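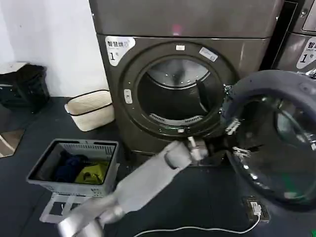

Software Group Update: Task Planner Moves to Release 5
Jun 29, 2019

The Software Group at Edwards has completed the transfer of its household manipulation work to release 5 of the Irkik task planner. The new release replaces the scripted sequences used since last October. All development on laundry tasks will now take place on the new branch, and the older scripts will be kept for reference only.

Under the previous arrangement, a task such as loading or unloading a dryer was written as one long list of motions. A change in the position of the basket or in the angle of the door required an engineer to edit the list by hand. Irkik divides the same task into short skills, each with a stated condition for starting and a stated condition for finishing. The planner selects the next skill from what the perception module, Porna, reports at that moment.

Door handling received the most attention during this period. A round door moves on a fixed hinge, and the gripper must follow the arc that the hinge allows. The earlier controller held the arm to a planned path and tended to build up side load when the estimate of the hinge was wrong. The present controller accepts a rough estimate, measures the force at the wrist, and corrects the arc as the door travels. Hywel Jenkins, who leads the control team, has asked that all groups adopt the shared force limits before running door skills on their own stations. The limits are stored in the common settings file and should not be changed locally.

Perception of polished and tinted surfaces remains a known difficulty. Reflections in a door ring or window can be mistaken for real edges, and depth readings through dark glass are often missing. Porna now gives less weight to depth in these regions and relies on the outline of the ring to judge whether the door is open or closed. Where the two sources disagree, the module returns "unknown" and the planner requests a second view from a different head angle.

The team recorded 202 trials of the door and basket skills on the new branch. Of these, 16 ended in a planner timeout — most of them while the module was waiting for a second view. The logs have been placed in the Mosine archive, together with the settings used for each trial.
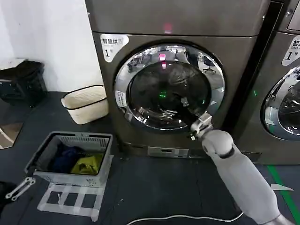
Can existing task scripts be used with the new release?

Scripts written for release 4 can be opened in the converter, which divides them into skills and marks any step that lacks a finishing condition. Those steps must be completed by hand before the planner will accept the task.

Requests for access to the new branch should be sent to the control team with the name of the station and the current release number.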